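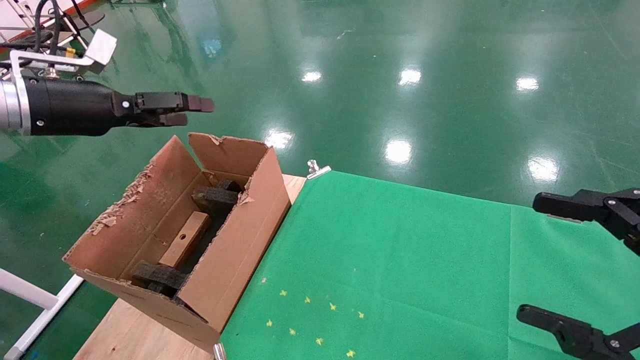
Figure 2. Open carton beside the cloth-covered work area, with grippers on both sides.

2.3 Planning the purchase of a Skutwood two-arm bench

Complete these steps before you send an order form to Kocsis. Quotes are held until the end of August.

1. List the items the bench will handle. Include cartons and packing foam if the arms will unpack parts.

2. Measure the table. Allow 16 inches of clear space on each side for the arms and cables.

3. Choose the grippers. Two-fingered grippers are priced per arm - order one spare set of fingers for each.

4. Budget for small supplies under a separate line. Table cloth, clips and foam are not part of the base kit. The supply pack is $739 and lasts most sites 12 months.

5. Check the floor. The frame must stand level on a hard surface.

6. Enter the delivery address and the name of the person who will sign. For the Stavbridge site, this is Stela Radu.

Note: The Sumon controller is quoted on its own form, part 43. It ships separately.

Caution: Do not order arms before the table size is confirmed. Mounting brackets are cut to fit and cannot be returned.

Go to 2.4 for power requirements.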